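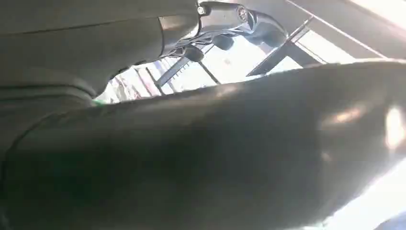
Wrist camera view, arm in view, window bright.

Wrist camera washed out by window, finger fills most of the view

Asked by Souad Ouali

We have a small cell in the Pretusham shop, one arm with a camera at the wrist. Since I remounted the camera bracket in February the finger takes up most of the lower part of the picture and the window behind blows out to white. Part finding fails on and off, mostly before noon. Log shows 219 missed finds out of 3000 picks. Exposure is on auto. I already cleaned the lens. Is this a lighting problem or did I mount it wrong?

3 answers

Mei-kuen Cheng
Probably both. Do the mount first. Loosen the bracket, tilt the camera away from the finger until you only see the tip, then tighten and redo the hand-eye calibration. Don't skip the calibration even if the tilt is small – ours was 26 mm off at the table after a change you could hardly see.
Then turn auto exposure off. Set it by hand with the arm at the pick pose, not parked. With a dark gray finger that close and a bright window in the same view, auto has nothing good to settle on. You also have glare on the finger at the right side. Matte tape helps, but keep it off the gripping face.

tekin_521
just close the blinds

Kirkwood
Look at the cables too. There's a small loop of thin black ones hanging near the knobs. If any go to the camera, run the wrist through full rotation by hand at slow speed and check that nothing pulls. A tugged cable can shift a loose bracket and then you're calibrating again on Monday.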